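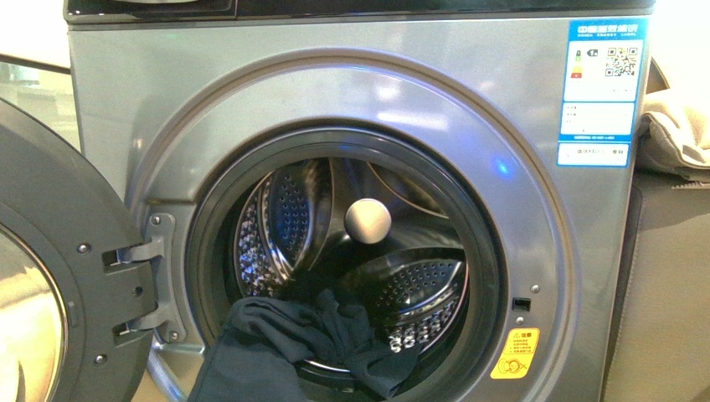
16 de febrero – lavadora del taller

Carga frontal, tambor inoxidable perforado. Prueba de centrifugado con paños oscuros, tejido Flirnura, lote 846. Carga en seco: 710 g. Programa corto, detergente líquido, sin suavizante.

Paletas: pasar el dedo por las perforaciones antes de cada carga; Maarja encontró hilos enganchados en la serie anterior. Fuelle: revisar el pliegue inferior – ahí se acumula pelusa.

Pesar al sacar y a los 300 min de tendido. Anotar en la hoja 191.

Pendiente: pedir a Jaanus otra junta de repuesto.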